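Section 9. Storing and serving bottled wine with the Dulamska cabinet

This section applies to the 60-bottle and 236-bottle models. It should be read by the person responsible for the cellar before any wine is placed in the cabinet.

9.1 Preparing the cabinet

1. Leave the cabinet upright and unplugged overnight after delivery.
2. Wipe the shelves with a clean cloth and plain water. Do not use scented products. Cork can take up odours from the air inside the cabinet.
3. Connect the cabinet to its own wall socket and close the door.
4. Select the storage programme on the front panel and wait until the display stops flashing.
5. Load the lower shelves first. Bottles closed with a cork should lie flat, with the label facing upwards.

Note: The display shows the temperature of the air, not of the wine. A newly loaded bottle will need several hours to reach the set value.
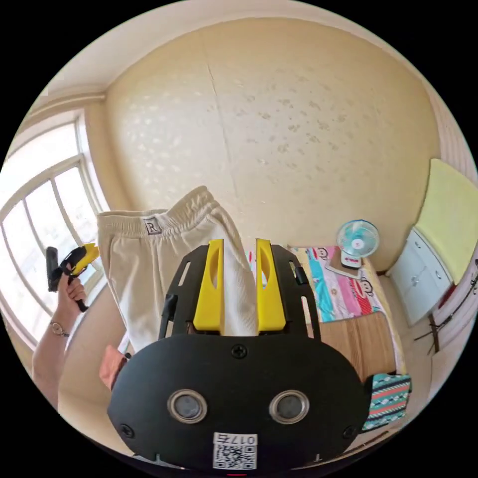
Page last changed: 02/04/2025

9.2 Setting the serving zone

The upper zone may be set separately from the rest of the cabinet. To change it:

1. Press and hold the Zone key until the number 2 appears.
2. Use the arrow keys to choose the temperature. For the Cuevas white and the Stunditz sparkling wines, follow the figure printed on the back label.
3. Press Zone again to confirm. If no key is pressed, the earlier setting is kept.

Red wines with a heavy sediment should be stood upright on the day before serving. Move them gently and do not turn them once they are standing.

Caution: Do not place opened bottles in the storage zone, even when they have been closed again with a stopper. Opened bottles belong in the door rack of the serving zone.

Caution: Never set the serving zone below freezing. Bottles may burst, and damage of this kind is not covered by the guarantee.

9.3 Keeping the cellar record

Each bottle should be entered in the cellar record when it is loaded. Write down the shelf, the producer, the vintage and the date of loading. Entries for the Flallo estate wines should also show the lot mark found on the capsule. Bottles taken out for tasting and not opened must be entered again on their return.

The charcoal filter is to be replaced every July. Switch the cabinet off at the wall, turn the filter to the left and pull it out. Fit the new one dry.

Questions on this section should be sent in writing to Ilaria Bassi, Customer Documentation, quoting the model number inside the door.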